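Effect of Humidity on Tuning Drift in Steel-String Guitars
Student project report, Instrument Technology
Albertina Cardoso and Horácio Ramalho
Supervisor: Graça Torres
Submitted 2025-05-27

1. Aim

The project measured how far a steel-string acoustic guitar drifts from pitch when relative humidity changes and temperature is held steady. Two instruments were used: a Meireles with a solid spruce top and a Bevano with a laminated top. Both were fitted with the same gauge of phosphor bronze strings.
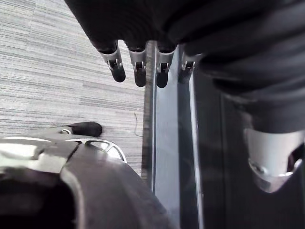

Why were new strings not used for each reading?
New strings stretch for several days after fitting, and that stretch would have hidden the smaller change caused by the wood. One set was fitted to each guitar and left at pitch for 300 hours before the first reading.

2. Method

Each guitar was kept in a sealed cabinet with a tray of salt solution to set the humidity. The three settings were 35, 50 and 65 per cent. After each change the guitar was left to settle, then every open string was plucked with a fixed plectrum arm and recorded through a contact pickup. Pitch was taken from the second half-second of the note, where the attack no longer affects the reading. A total of 1,704 plucks were recorded, of which 146 were rejected for buzz or a weak signal.
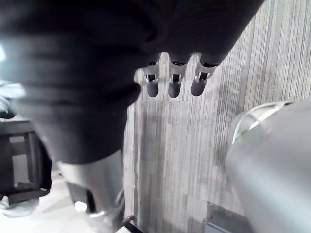
3. Results

The solid top moved more than the laminated top at every setting. Going from 50 to 65 per cent, the Meireles went sharp on all six strings, with the largest change on the G string at 9 cents. The Bevano changed by 3 cents or less. Drying to 35 per cent reversed the direction on both guitars. 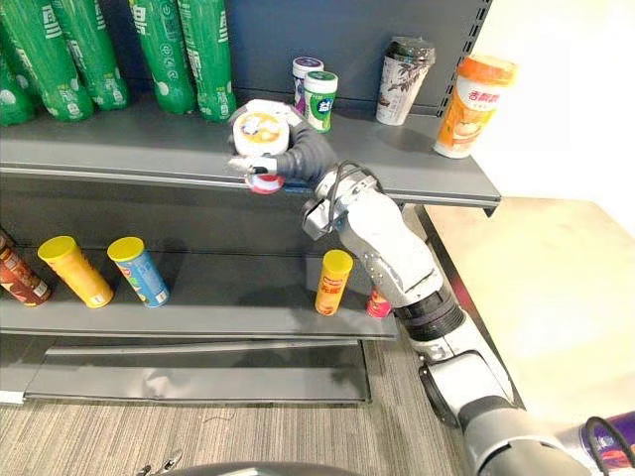
The low E string gave the widest spread between repeat readings. Its pitch falls noticeably as the note decays, so a small error in the start time has a greater effect than on the other strings. Action height at the twelfth fret was also measured. It rose by 0.3 mm on the Meireles at the highest setting and did not change measurably on the Bevano.

4. Sources of error

Cabinet humidity varied by up to 2 per cent. The February readings were taken with an older hygrometer and were corrected by an offset supplied by Matilde Cunha. 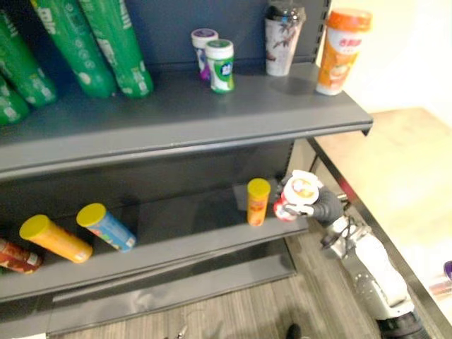 The offset was checked at one humidity only, so the 35 per cent values should be treated with some caution. Neck relief was not recorded.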